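Notes on Darkholm, My Home Town

Residents of a small town are seldom asked to explain it. I was born in Darkholm and returned to live here after a long period abroad, and visitors now put questions to me that I should once have thought too simple to answer. The following notes are offered in reply.

Darkholm stands on the north bank of the River Uzor, at the point where the old drove road came down to the ford. The parish register for 1,253 souls, which is displayed in the church porch, records the population before the railway came. The line closed long ago, and the station building is now the public library. Its reading room keeps the original ticket window, through which books are still issued.

The town has two market squares. The upper square was laid out for cattle and the lower for cloth, and older residents continue to give directions by them - "below cloth" means anywhere between the lower square and the river. New arrivals are advised to learn this usage early.

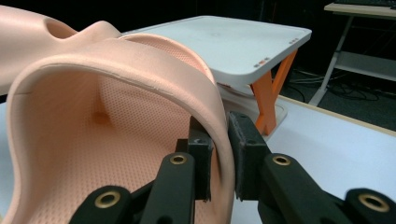
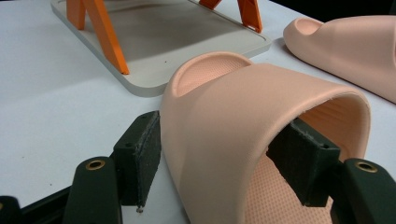

Peach-pink moulded objects, seen at two distances.

The walk most often recommended is the Brastow path. It begins behind the church, climbs 47 stone steps and follows the ridge as far as Brastow, where there is a tea room and a bus shelter. The return may be made by the 47 bus, a coincidence in which the town takes some pride. The last service leaves in the late afternoon, and walkers should consult the timetable at the shelter before ordering tea.

Accommodation is limited. There are two inns, both on the upper square, and a guest house by the bridge. Those arriving in October will find the town at its busiest, when the Trekier fair occupies the meadow and the streets leading to it. The fair takes its name from the Trekier family, who held the right to collect tolls there, and its opening is still marked by the ringing of a handbell at noon.

I had lived in three countries before I attended the fair as an adult. I had remembered it as very large. It fills one meadow, and the bell can be heard from my kitchen.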